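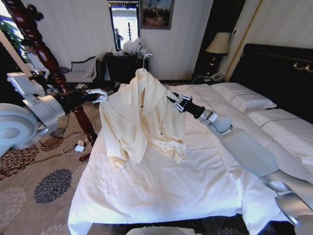 How to get a guest room ready (without losing a whole weekend to it)

Posted March 31, 2023

We have had people to stay at Mirora more or less constantly since we moved in, and for the first few years I made a terrible fuss of it every single time. I would start on the Thursday-before sort of schedule, vacuum things that didn't need vacuuming, and then discover at nine at night that there wasn't a spare pillowcase in the house. I've calmed down a good deal since then. What follows is the way I do it now, and it takes me a morning if I'm dawdling and stopping for tea, which I generally am.

Some of this will depend on where you live. We're in a cool, damp valley, so I spend more time worrying about mustiness than somebody in a dry inland town would need to. Take what's useful and leave the rest.

What you'll need

Two full sets of sheets for the bed (one on, one in the cupboard)
A mattress protector
At least one more blanket than you think is sensible
Towels - a bath towel and a hand towel per person
A few empty hangers
A carafe or a jug with a glass
A lamp that can be reached from the bed
White vinegar, bicarb soda and a couple of soft cloths

Step 1: Open everything

Before you touch a duster, open the window, open the wardrobe doors, pull out the drawers a hand's width and strip the bed right back to the mattress. Leave it all like that for an hour or two. A closed-up room gets a smell that you stop noticing yourself but that hits a visitor the moment they put their bag down, and no amount of scented candle will cover it. In fact I'd steer clear of candles and sprays altogether, as plenty of people get a headache from them and are far too polite to say so.

If the mattress itself seems a bit stale, sift bicarb over it while the room is airing and vacuum it off with the upholstery nozzle afterwards. I do ours in June and again in summer whether or not anyone is coming.

Step 2: Clear out your own clutter

The spare room in our house is also where the ironing goes to be forgotten, along with the wrapping paper, the suitcases and a box of leads for appliances we no longer own. I expect yours has something similar. You don't have to find a permanent home for all of it! Get a big basket, put the whole lot in, and carry it to your own bedroom until the visitors have gone.

Do leave your guests some real space, though. One empty drawer and a short stretch of hanging rail is plenty for a weekend. For a week or more I'd clear two drawers and give them a flat surface as well, somewhere to open out a suitcase so they aren't crouching on the floor every time they want a clean pair of socks. 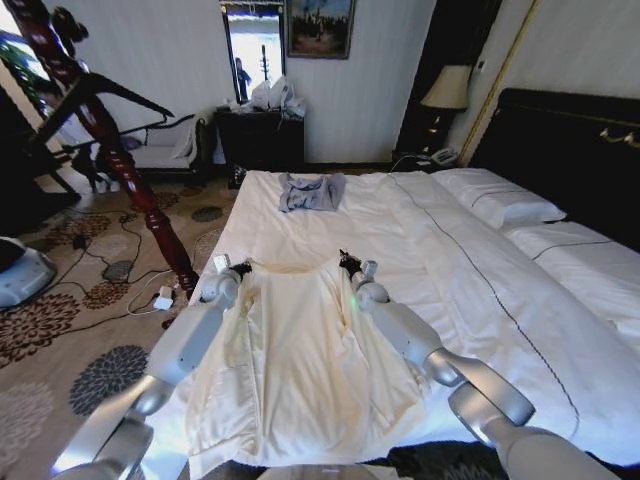
Step 3: Clean from the top down

Start with the light fitting and the top of the wardrobe, then the window frames and sills, then the furniture, and do the floor last of all. I mix one part white vinegar to four parts warm water for the sills, where we get a bit of grey speckling over winter. Don't use it on natural stone, and be careful with waxed timber, which it can dull.

Run a dry cloth over the lampshade and check the bulb works. Check under the bed too. I once put my own aunt in a room with a perfectly made bed and half a mouldy sandwich under it, left there by a small boy several weeks earlier, and I still go a bit hot thinking of it.

Step 4: Make the bed properly

Protector first, then the fitted sheet, then a top sheet even if you don't use one yourself. Plenty of people who sleep hot like to kick off the heavy cover and keep just the sheet, and it gives them the choice. Tuck it in at the foot but leave the sides loose. Tall guests will thank you for not tucking too tightly at the foot either, come to think of it.

I used to buy sheets by thread count and I've given that up. The 100 per cent cotton percale set we bought years ago from Tenutska, a little linen shop on the coast that has since shut, has outlasted two much dearer ones. If you can, buy two sets the same so that you never have to hunt for a matching pillowcase.

Give each person two pillows, one firm and one soft, and leave the spare blanket somewhere they can see it. Guests won't go through your cupboards at two in the morning. They'll just lie there being cold.
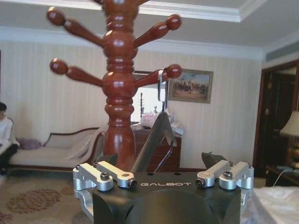
Step 5: Put out the small things

A jug of water and a glass. The wifi password written in large clear letters on a card - ours is long and silly, and has 939 in the middle of it, so everybody gets it wrong if I read it aloud. A power board or an extension lead, because old houses never have a socket near the bed. A box of tissues and a small bin with a liner in it. Something to read that can be picked up and put down again, like short stories or old gardening magazines.

Tell people the house's little ways, too. Our hot tap takes ages to run warm and the bathroom door has to be lifted slightly to latch. Our old dog, Dora, will try to get on any bed that's left unguarded, so that goes on the card as well.

Step 6: Spend 10 minutes in there yourself

Of all the steps, I'd least like you to skip this one. Shut the door, lie down on the bed and have a look about. Is there a streetlight coming straight in on the pillow? Does something rattle? Can you reach the lamp without getting up? The first time I tried it I found that our blind stopped well short of the sill, and that every guest since we arrived had been woken at dawn without a word of complaint.

If you have a heater in the room, turn it on while you're lying there. A 2000 watt fan heater will warm a small bedroom quickly, but it can be noisy, so we run ours before bedtime and switch it off. Keep it well away from curtains and bedding, and plug it straight into the wall and never into the power board.

After they've gone

Strip the bed the same day and leave the window open again. Wash the sheets, dry them thoroughly and put them back as a set, folded inside one of their own pillowcases. I leave the mattress bare until I know who's coming next, and only put the protector back on so it doesn't gather dust.

I'm halfway through writing up how we did the sleepout at Mahuika, which has no insulation to speak of and needs rather more blankets.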